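Sunday, April 14, 2019

An afternoon at the Sostia open day

I had been looking forward to this one since October, when Sarita Shukla sent me the link with three exclamation marks and no other message. Sostia is a small robotics workshop on the second floor above a tile showroom, and once a year they push the desks back, put the kettle on and let anyone who has booked come and poke at things. I went last year as well and spent the whole time in the queue for the walking machine. This year I ignored everything with legs and went straight to the hands.

Getting in was the usual muddle. The sign downstairs still had the name of the old tenants on it (Semwal, who I think did blinds), so a little crowd of us stood by the wrong door until Barnabás Dobos came down and fetched us. Name stickers, a cup of tea, shoes wiped, up we went. They told us 210 people had booked across the day, and it felt like most of them had picked the same slot as me. I didn't mind a bit. You overhear such good questions when it's packed.

The hand-held gripper table was run by Tamás Takács, who was so patient that I went round twice. If you haven't met the idea before, it goes like this. A person holds the gripper by its handle and does an ordinary household job with it, and a camera fixed to the tool records the whole job from just behind the fingers. Later a robot arm with the same sort of fingers learns from those recordings. So the teaching is done by people, at a table, with normal things out of a kitchen drawer. I love that. I had pictured somebody typing in numbers for weeks.
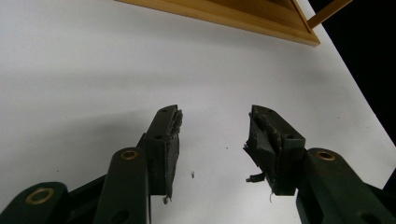 Grippers are much harder to work than they look, and I say that as someone who is good at chopsticks. You squeeze, the fingers come together, and the bit of you that knows where your own fingertips are is suddenly no use at all. My first go was at picking up a wooden spoon and I closed on air. Tamás said everyone does that, and that I should watch the pads instead of the spoon. After that I couldn't stop looking at them! The black grip pads on the dark green fingers are properly chewed up, the right one especially, with chunks gone and a strip sticking out sideways into the gap. I asked if that mattered and got a ten-minute answer, which I enjoyed very much. Short version: a worn pad still grips, but it grips differently, and they argue among themselves over when to change them.

Their current project is called Irnska, and the aim is to get an arm to tidy a table the way a person would, moving one thing out of the way to get at another. Tamás had the total written on a card propped against his laptop: 3,942 recordings so far, 385 of them made in the past month. He wants a lot more. He also wants more left-handed people, so if that's you, do get in touch with them, they'll be thrilled.

My second go was better. I had to lift a light little scoop off the table and drop it in a bowl, and I managed it on the fourth try, with a small cheer from a boy behind me who then did it first time. Of course he did.

What surprised me was how much the day was about hinges. I'd gone in expecting to hear about software and came out wanting to talk about pivots. Each finger is a set of links, and the way they are joined decides how the tips travel as you squeeze. Shivam Thakur, who draws the parts, had a flat cardboard model of the thing held together with split pins, and he let us work it back and forth. Move one pin a tiny bit and the tips meet at a silly angle. Move it back and they close nicely again. I could have played with that for an hour. He said he'd put the template up for schools, and I hope he does – I'd have been glued to it at eleven.
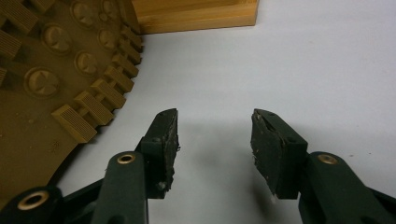 Between goes at the gripper table, with the big brown ridged tray and its clover patterns. I like those brass bushings far too much.

After the tea break there was a talk by Madhu Garg on what happens to the recordings afterwards. I'll be truthful, I lost the thread somewhere in the middle, but the start was brilliant. She played a clip of somebody moving a cup and asked us to put a hand up at the moment the person decided where to set it down. Hands went up all over the place, some of them ages before the cup had moved. Her point was that a lot of the deciding shows up early, in how you approach a thing, and that's why they care so much about having the whole job from start to finish. She then showed one where the person changed their mind halfway, and the room made a sort of groan. I've been watching myself lay the table ever since.

There were questions at the end. A man at the back wanted to know when he could buy one to do his washing up, and Madhu said not soon, and that she'd like one too. Somebody else asked whether people get tired doing the recordings. They do, and they work in short turns and swap over. My wrist was aching after two goes, so I believe it.

We finished in the small room they call Media, where all the recordings are stored and checked. It has two screens and a very old sofa. Barnabás sits in there marking which ones are fit to use, and he let us have a try at judging a few. I was far too kind. I passed one he had thrown out because the camera had been knocked at the start and the view was slightly off from then on. Once he'd shown me, I could see it straight away, and before that I'd have sworn it was fine.

A few practical bits, as I know some of you will want to go next year. Booking is free but it fills up fast. There are stairs and no lift, though they said to ring ahead and they'll set up a table on the ground floor. The 254 bus stops right outside, and the car park is hopeless. Bring a jumper, they keep the windows open.

Sarita has already asked if we can go together next time, and I've said yes as long as she lets me go first on the gripper. I need the practice. I've been trying to pick up raisins with the salad tongs and it isn't going well.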